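4. What people say about color when they describe a room

4.1 Overview of the descriptions

We now turn to the part of the study we enjoyed most. The 201 residents of Utwood who took part gave us 1213 written descriptions of interiors they knew well: kitchens, waiting rooms, school hallways, a bowling alley, the back office of a feed store. Each person was asked for six, and seven people sent us one more without being asked. The form allowed up to 400 characters per description and said nothing at all about color. We wanted to see when color would turn up by itself, where in the description it would appear, and what words people would reach for.

It turned up a great deal. Walls were the most common carrier of a color word, followed by floors and then doors. Ceilings hardly figured, and when they did the word was nearly always "white" or "stained." Furniture was named often but colored rarely. People wrote "a table" and "the orange wall," and very seldom "a brown table."

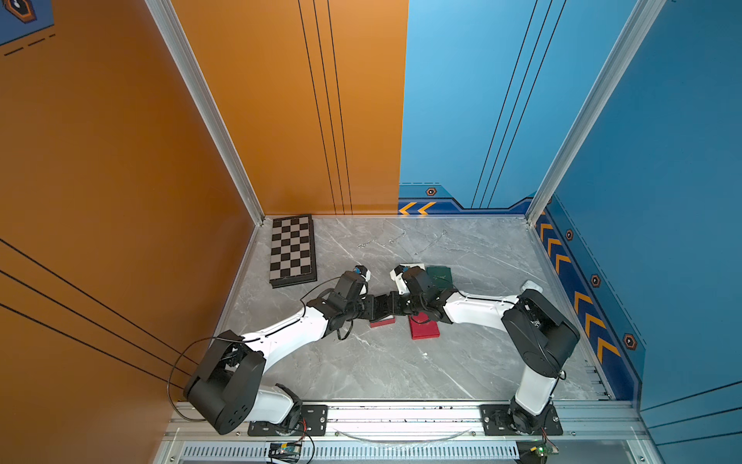
The order of mention was more regular than we had expected. A writer who named a wall color usually did so in the first sentence, before saying what the room was for. Floors came later and were described by material or pattern before hue: "tile," "speckled," "that fake marble look," and only then "gray." Clyde Park, who coded the first batch, marked this as a quirk of two or three writers and then kept finding it everywhere. It held across age groups, and it held for rooms that people liked as well as rooms they could not stand.

4.2 Two-color rooms

Rooms with two strong wall colors deserve a section of their own. Our set contained 64 of them, and they are a delight to read. When a room had one color, the writer stated it and moved on. When it had two, the writer almost always went on to place them: one on the left, one behind the counter, one "as you come in from the parking lot." The second color seems to oblige people to say where they are standing. Descriptions of two-color rooms therefore contained many more words for position, and they were easier for outside readers to sketch.

Warm colors tended to be named first. In pairs such as orange and blue, yellow and gray, or red and green, the warmer member led in most descriptions, even where the cooler color covered more wall. We checked whether this might come from set phrases ("red and green" is a Christmas phrase in either order, but "black and white" is fixed). Taking out every pair that has a familiar order left the pattern in place, though it was weaker.

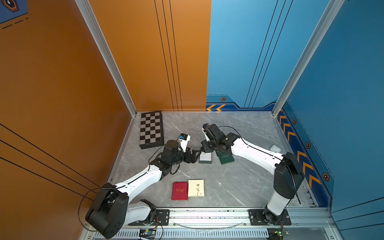
Does the order simply follow the direction in which people read?

Reading direction accounts for a small part of the effect. Writers who put the colors on a left-to-right line did tend to start at the left, but those who described opposite walls, or a wall and an alcove, still led with the warmer color.

We also looked at the corner or seam where one color stops and the next begins. A surprising number of writers mentioned it! Some gave it a clause of its own ("it changes halfway along, right behind the radiator"), and one devoted nearly the whole description of the Ortner Street laundry to a line of paint that did not run straight. Such remarks were much rarer for seams that fell at a corner of the room. A change of color at a corner is apparently taken for granted, while a change partway along a flat wall gets noticed and remembered.

4.3 Shade words

Participants used a rich supply of shade words once they had committed to a color. For orange we found "burnt," "pumpkin," "rusty," "traffic cone," and "the inside of a cantaloupe." Blues were split between sky words and water words, with "navy" set apart as a kind of color in its own right, used mostly for trim, baseboards and bands. Grays drew the fewest modifiers and the most complaints.

Yuzhen Pan matched the shade words against the Brandel paint chart by asking a second group to pick the closest chip for each. Agreement was high for "navy" and "burnt orange" and low for "sky blue," which pulled in chips from four neighboring columns. We think this speaks well of ordinary color language. People know which words are narrow and which are broad, and they use the broad ones when they do not care to be held to a particular chip. The full list of matches was compiled in Canix and is given in Appendix B. 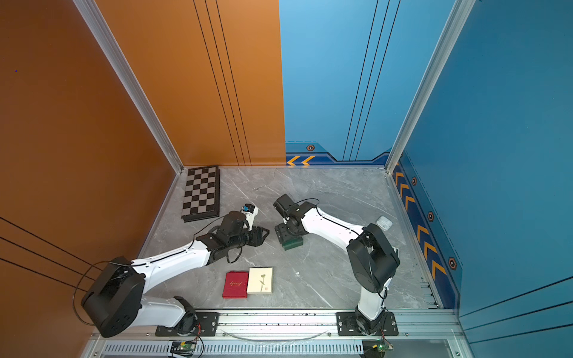 Figure 4. Orange and blue meeting on a back wall, with a darker navy band along the bottom of the blue panel.

Pattern words were harder to handle. "Striped" and "pinstriped" were used almost interchangeably, and "marbled" covered veined, cloudy and spotted surfaces alike. We coded all of these as pattern without dividing them further. A finer scheme was tried in December and dropped when the two coders could not agree on "swirly."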